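Zu Besuch beim Robotik-Wahlkurs: Ein Nachmittag an der Kommode
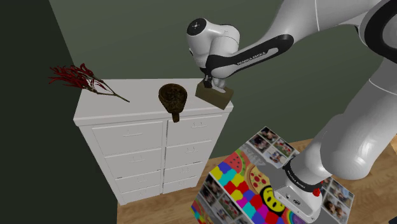 Text: Åsmund Hellström | Rubrik: Unterwegs | Juni

Der Kurs trifft sich im zweiten Stock, am Ende des Flurs, in einem Raum mit zwölf Rechnern. Geleitet wird er von Aurelio Pacheco, der an der Schule sonst Mathematik und Physik unterrichtet. Ich war am Tag der offenen Tür dort, zusammen mit einer Gruppe von Eltern und zwei Kollegen aus der Nachbarschule, die einen ähnlichen Kurs planen.

Gearbeitet wird in der Simulation. Die Schülerinnen und Schüler haben einen Raum mit Kommode auf dem Bildschirm, dazu einen Arm von Franka Emika, der auf einer bunt bedruckten Kiste steht. Auf der Kommode liegen ein Block und ein Zweig mit rotem Laub, dazwischen steht ein dunkler Becher. Das Projekt heißt Florum. Die Aufgabe in diesem Halbjahr: den Block greifen, anheben und an einer vorgegebenen Stelle wieder absetzen, ohne den Becher zu berühren.

Das klingt überschaubar. Wie viel Arbeit darin steckt, zeigte eine Schülerin aus der zehnten Klasse, die uns durch ihr Programm führte. Der Block liegt schräg am rechten Ende der Platte, und der Greifer muss sich passend dazu drehen, bevor er zufasst. Kommt er im falschen Winkel an, schiebt er den Block über die Kante. In ihrem Protokoll stehen 2.920 Versuche seit Beginn des Halbjahres, davon 2.398 gewertet als gelungen. Die meisten laufen über Nacht durch und werden am nächsten Morgen ausgewertet.

Die Auswertung machen die Gruppen selbst. Jeder Fehlversuch bekommt ein Kürzel: K für Kante, B für Becher, G für Greifer leer. Eine Liste der häufigsten Fehler hängt ausgedruckt neben der Tür. An erster Stelle stand bei meinem Besuch K, mit deutlichem Abstand.

Nach der Vorführung durften die Gäste selbst an die Tastatur. Man gibt eine Zielposition und einen Drehwinkel ein und startet den Lauf. Ich habe den Winkel auf 45 Grad gesetzt und den Block damit auf den Boden befördert. Ein Vater neben mir schaffte es beim dritten Anlauf. Die beiden Kollegen wollten vor allem wissen, ob die Schulrechner für so etwas ausreichen. Pacheco sagte, mit vereinfachter Darstellung laufe alles auf den vorhandenen Geräten, nur für die aufwendig berechneten Bilder nutze der Kurs einen eigenen Rechner im Serverraum.

Im Herbst nimmt der Kurs mit 3 Gruppen am Schülerwettbewerb Nurbridge teil. Dort bekommen alle dieselbe Kommode, aber die Gegenstände liegen bei jedem Durchgang anders. Auch die Schubladen sollen dann eine Rolle spielen. Bislang hat nur die Gruppe Grostik damit angefangen. Ihr Programm fährt den Griff oben rechts an, das Aufziehen selbst klappt noch nicht zuverlässig – der Greifer rutscht meistens ab.

Gefragt nach dem Lehrmaterial, zeigte Pacheco einen Ordner mit Arbeitsblättern, die er selbst geschrieben hat. Koordinatensysteme kommen in der zweiten Stunde dran, Drehungen in der vierten. Vorkenntnisse im Programmieren verlangt er nicht. Wer neu einsteigt, ändert zuerst einzelne Werte in einem fertigen Programm und schreibt später eigene Abläufe.

Der Kurs wird im nächsten Schuljahr wieder angeboten, für die Klassen neun bis elf. Anmeldungen nimmt das Sekretariat bis zu den Sommerferien entgegen. Die Arbeitsblätter gibt Pacheco auf Anfrage an andere Schulen weiter.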